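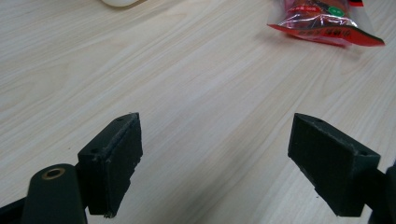
Photo: Elsie Pearce / Lendillow

Presa bar swaps its bitters for a house-made batch, vermouth next

The bar at Presa has stopped pouring bought-in orange bitters and gone over to its own, made in the back kitchen and aged in glass for 23 days. First bottles went on the rail at the start of July. Regulars got them in the Old Fashioned before the menu was even reprinted.

Head bartender Qusai Rizk has been working on the recipe since winter. Dried bitter orange peel, gentian, cardamom, a little burnt sugar. Nine versions before this one, most of them poured down the sink. "Number 4 tasted like furniture polish," Rizk said. "Number 7 was fine and then it sat for a week and went flat." The one they kept is drier than what people are used to, with more pepper at the end.

It goes into 5 drinks on the new list. The Old Fashioned, obviously. A Martini with two dashes – the old way, closer to how it was served before everybody dropped the bitters. A whiskey sour with the drops on top of the foam. A Champagne cocktail, sugar cube and all. And a tall one with no alcohol to speak of, just bitters, lime and soda, for drivers and early shifts. Note that it does still have a few dashes of bitters in it, so anyone avoiding alcohol completely should ask for the plain lime version instead.

Prices have not moved on anything except the Champagne cocktail, which is up a dollar. Rizk blames the wine.

The distiller Faulkner is supplying the neutral spirit for the base, at high proof so the peel gives up its oils faster. Čestmír Štěpánek, who runs the still there, said he had tried to talk the bar into a longer soak and lost. "They wanted it bright. I would of left it two months." He has taken a bottle home anyway.

Small bottles are for sale over the counter, 56 in the first run, hand labeled. No web orders for now. Lachlan Bright, who owns the bar, said he would rather see how fast they go before paying for shipping boxes. The limit is one per customer until the second batch is strained, and yes, they are checking.

Next up is a sweet vermouth, which is a bigger job. It needs a decent base wine, and it goes off once it's open, so the bar has to get through it at a steady rate. Aroha Trevaskis of the wine importer Skitance has sent over samples of three whites, and the staff tasted them after close. No winner yet. Rizk wants something plain with good acid so the wormwood has room. Bright wants something cheap. If it works there will be a house Manhattan by fall, with both the vermouth and teh bitters made on site.

The kitchen is getting in on it too. Leftover orange peel from the bitters is being candied and served with the chocolate tart, and the chef has put a few drops in the glaze for the roast carrots. That one was off the menu by 9 p.m. on its first night, sold out.

Bar opens at 5 p.m. Walk-ins only at the counter, tables can be booked by phone. Tastings of the new bitters are free while the open bottle lasts, ask whoever is behind the bar and they will put a dash in soda water for you.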